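We use cookies to remember your settings. Accept

Unit 10: Sorting Small Items into Baskets
Instructor: Ieva Siliņa

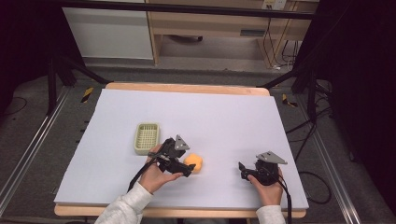
Pick the basket before the item. Low sides suit soft things such as a sponge ball — they are easy to lift out again. Keep the basket toward the back of the board and work in front of it. Set down one item at a time.

For May: read page 53 and bring your own basket.

Contact: Kęstutis Laur, Room 221
Back to top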